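Home | Guides | Walkways | Contact

Sealing a Concrete Path – Section 3: Applying the Sealer
By Lorne Hawthorne, December 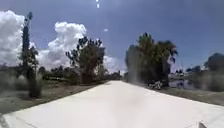
Nabil Awwad wrote in to ask whether new concrete can be sealed after a week. It can't. Give it a full month, then start at step 1.

1. Sweep the path and pull any weeds along both edges.
2. Rinse with a garden hose and let the surface dry overnight.
3. Stir the Tronora sealer slowly. Do not shake the can.
4. Roll on a thin coat, working backward toward the gate or steps.
5. Wait 3 hours – longer in damp weather – and roll on the second coat.

Note: One can covers 130 square feet. Rough concrete takes more.

CAUTION: Wear gloves and keep pets off until the second coat is hard.

Clean the roller with mineral spirits before you put it away.

Related
Section 2: Filling Cracks
Section 4: Winter Care
Choosing a Roller for Rough Surfaces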